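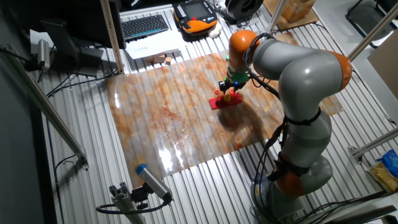
A table covering is the cheapest thing in most workrooms and the first thing people get wrong. I have now lived with 3 of them, and my view is that a marble pattern is a poor choice for any surface where small things are sorted or built.

I can see the appeal. Cream and rust veining looks warm, and it hides tea. It also hides everything else. A bead or a small ring put down on a busy pattern has to be looked for, and a child will give up before you do. The shine makes it worse – under a strong light there is always a white patch where you can't see the pattern or much else.
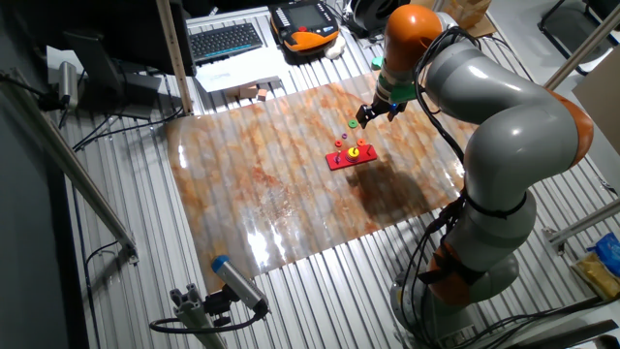
Flurnbridge, 12/11/2021

Then there is the matter of fit. A sheet laid over ribs will show the ribs, and the edges won't stay flat for long. Ours had begun to lift by February. A toy base with a flat bottom copes well enough, but a tower of rings wants something firm under it.

The shop in Grornby sells a plain matt cloth in grey for 2 pounds more. It is dull to look at – I would still buy it. Keep the marble for the hall table, where you only put down keys.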